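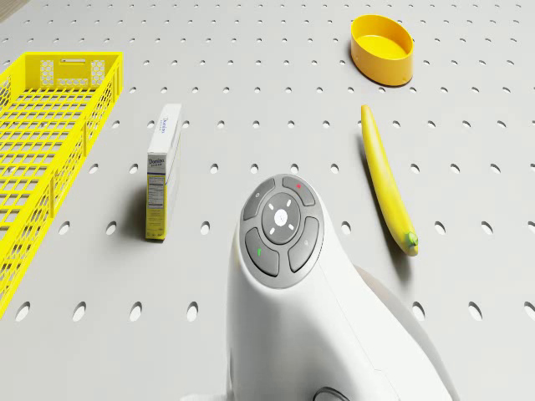
15. Februar 2023 | Arbeitsgruppe Nacherntelogistik, Flavach
Lesezeit: 9 Minuten
Geteilt: 222

3.2 Einfluss der Behälterwand auf die Reifung von Bananen im Verkaufsraum

Die Reifung klimakterischer Früchte wird nach der Auslagerung aus der Reifekammer im Wesentlichen durch Temperatur, relative Luftfeuchte und lokale Ethylenkonzentration bestimmt. Während die ersten beiden Größen im Verkaufsraum meist zentral geregelt werden, hängt die Ethylenkonzentration in unmittelbarer Nähe der Frucht auch von der Geometrie des Behälters ab. Geschlossene Wände behindern den Abtransport des Gases. Bei durchbrochenen Wänden ist der Luftaustausch höher, zugleich steigt der Wasserverlust über die Schale. Beide Effekte wirken auf die Haltbarkeit in entgegengesetzter Richtung und lassen sich in Feldversuchen nur schwer voneinander trennen.

Untersucht wurden zwei Behältertypen. Typ G ist ein flacher, länglicher Gitterkorb, dessen Wände und Boden offen sind. Typ S ist eine Schale mit durchgehender Wandung. Abbildung 1 enthält in gerenderter Darstellung einen gelben Korb mit engem quadratischem Raster aus dünnen Stäben sowie eine gelbe ovale Schale; die Maße der Versuchsbehälter sind der Darstellung nicht zu entnehmen und im Anhang aufgeführt. Die Körbe vom Typ G wurden von der Firma Baltard bezogen, die Schalen vom Typ S von Farah.

Die Erhebung fand im Oktober in einer Filiale in Rirner statt. Insgesamt wurden 2673 Einzelfrüchte erfasst und den Behältertypen randomisiert zugeteilt. Früchte mit sichtbaren Druckstellen bei Anlieferung wurden vor der Zuteilung ausgeschlossen. Die Bonitur erfolgte täglich vor Ladenöffnung anhand der Schalenfarbe auf der üblichen siebenstufigen Skala, ergänzt um eine Wägung an einer Teilstichprobe von 300 Früchten. Die Wägung wurde stets am selben Gerät und in derselben Reihenfolge vorgenommen, um Unterschiede in der Standzeit außerhalb des Behälters gering zu halten.

Als Zielgröße diente die Zeit bis zum Erreichen der Farbstufe 7. Früchte, die vorher verkauft wurden, gingen als rechtszensierte Beobachtungen in die Auswertung ein. Das verwendete Cox-Modell enthielt neben dem Behältertyp die Farbstufe bei Einlagerung, die Fruchtmasse und die Lage im Behälter (Rand oder Mitte). Die Zugehörigkeit zur Lieferpartie wurde als zufälliger Effekt berücksichtigt. Die Annahme proportionaler Hazards wurde über die skalierten Schoenfeld-Residuen geprüft und für die Lage im Behälter verworfen; diese Variable wurde daher als Schichtungsmerkmal geführt.

Früchte in Behältern vom Typ S erreichten die Farbstufe 7 früher als Früchte im Typ G. Der Unterschied war in der Behältermitte deutlich, am Rand dagegen nicht von null zu unterscheiden. Dies entspricht der Erwartung, dass sich Ethylen vor allem dort anreichert, wo mehrere Früchte einander berühren und die Anströmung gering ist. Der Masseverlust fiel im Gitterkorb höher aus. Eine Wechselwirkung zwischen Behältertyp und Anfangsfarbstufe konnte nicht nachgewiesen werden.

Bei der Einordnung ist zu beachten, dass die Füllhöhe im laufenden Betrieb nicht konstant gehalten werden konnte. In nahezu 222 Fällen wurden Früchte durch Kundschaft zwischen den Behältern umgelegt und mussten anhand der Etikettierung nachträglich zugeordnet werden. Eine Auswertung ohne diese Fälle ergab dieselbe Rangfolge der Behältertypen bei geringfügig breiteren Konfidenzintervallen. Nicht erfasst wurde die Luftgeschwindigkeit unmittelbar über der Auslage. Ihr Einfluss auf den Masseverlust wird in Abschnitt 3.3 anhand der Kammerversuche in Flavach behandelt, bei denen Füllhöhe und Anströmung getrennt variiert wurden.

Kommentare (2)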